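Skellholm Independence Anniversary: Second Progress Report to the Trerkov Fund

Submitted by Kane Hinds, program manager
26 May 2018

1. Where things stand

This report covers the period since our first report in the winter. The anniversary of the Skellholm Declaration will be marked in September with a morning procession, an evening program at the harbor and a school history project that runs through the start of the fall term. The procession and the school project are on schedule. The harbor program is behind, for reasons given in section 4.

The town council approved the procession route at its spring session. It is the longer of the two routes we put forward. Marchers will gather at the old customs house, go up Nandon Street, pass the Declaration stone and finish at the parade field. The council asked us to keep the side streets east of Nandon Street open to ambulances the whole time, and the police have drawn up a plan for this. We have a copy and can send it on request.

The council also agreed to close the parade field to parking from the evening before. Last year it stayed open until early morning and the band had to form up on the road.

2. Procession

We have signed agreements with 3 marching bands. The Balogh Town Band will lead, as it has for many years. The other two are new to the event and will need a rehearsal on the actual route, because the turn at the top of Nandon Street is tight and uphill. The rehearsal will be held in late summer after the road repairs are finished.

We expect 600 marchers. That figure comes from the registration forms returned so far plus the units that have confirmed in writing but not yet sent a form. The veterans' association, the fishing cooperative, the fire service and both high schools are included. The Coast Guard station has asked to join but needs permission from its regional office, and it is not in the count.

The seating stand at the parade field will be rented from the same supplier as before. The price went up slightly and we have covered the difference from the printing line, where the quote came in lower than planned. The stand will have a ramp at the north end this time.
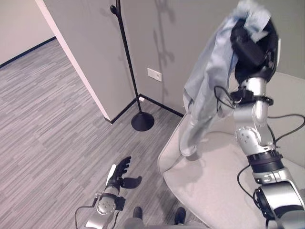
The order of march is the one item still open. The veterans' association has walked directly behind the lead band since the first anniversary, and wishes to go on doing so. The high schools have asked to go first because the theme this year is the next generation. We have proposed that the veterans keep their place and that students carry the copy of the Declaration ahead of the band. Both sides have taken this back to their members. We need an answer before the printed program goes out and will decide it ourselves if we do not have one by then.

3. School history project

The project asks students to collect accounts from older residents about how the anniversary was marked in their own childhoods. Under the first ten years of the republic it was a quiet day with a church service and no procession, and very little about that period is written down. The town archive holds a box of council minutes and a few newspaper clippings.

Teachers at both high schools have now had their training session. It covered how to ask open questions, how to write up notes the same evening and what to do if a resident becomes upset. Some families in Skellholm were on opposite sides at the time of the Declaration, and the teachers were right to raise this. We added a page of guidance to the handbook, and every resident will be offered the chance to read the write-up before it is shared.

Students at the Balogh school have started early and turned in their first accounts. The quality is mixed. The better ones stay with one memory, such as the year the flagpole came down in a storm and the flag was raised on the mast of a fishing boat. The weaker ones repeat what is in the textbook. The teachers will go over this with the classes when school resumes.

The finished accounts will go to the town archive in a bound set, and a selection will be read at the harbor in the evening.

4. Harbor evening program

The evening program was planned for the east pier, with the readings, a short concert and the lighting of the lamps. In early spring the port authority told us that the east pier will be under inspection through the fall and cannot be used for a public gathering. We were not given a reason beyond routine maintenance.

We looked at two other sites. The west pier is large enough but has no power supply, and a generator would be loud during the readings. The square in front of the fish market has power and good access, but the lamps cannot be seen on the water from there. Our preference is the fish market square, with the lamps launched from small boats just off the quay. The harbor master supports this in principle. A written permit is still needed.

The change affects the lighting plan, the sound plan and the first aid post, all of which were drawn up for the pier. The sound company has agreed to redo its plan at no charge. The lighting company has not, and we are asking it for a revised quote. 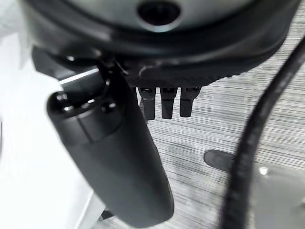
The concert is not affected. The choir has confirmed, and will sing the anthem in both its versions, the older one first. This was requested by the choir and we saw no reason to object.

5. Budget

Spending to date is in line with the plan agreed with the Fund, with one exception. The move from the pier will cost an estimated $4,000 more than budgeted, mostly for lighting and the hire of boats. We ask the Fund to allow us to move this amount from the reserve line. It would not increase the total grant. If the Fund prefers that the reserve stay untouched, we would drop the boats and hang the lamps along the quay wall.

Staff time has been charged as planned. The bands are paid half on signing and half after the event, and the first half has gone out to all of them. The insurance premium falls due over the summer.

6. Risks

Weather remains the main one. The procession will go ahead in rain but the harbor program will not go ahead in high wind. In that case the readings and the choir will move indoors to the customs house hall, which holds far fewer people than the square. Tickets for the hall would go first to the residents who gave accounts and their families.

The harbor permit is the second. If it has not arrived by midsummer we will book the hall as the main site.

7. Next steps

Settle the order of march and send the printed program to the printer.
Obtain the written permit for the fish market square.
Hold the route rehearsal with all bands.
Receive the revised lighting quote and forward it to the Fund.
Confirm with the Coast Guard station whether its unit will march.

The final report will follow after the event, with full accounts and copies of the bound set.

Kane Hinds
Skellholm Anniversary Office

Related items
First progress report to the Trerkov Fund
Procession route and road closures, Nandon Street
Handbook for teachers: collecting residents' accounts
Notice from the port authority on the east pier
Balogh Town Band: summer rehearsal dates
Registration form for marching units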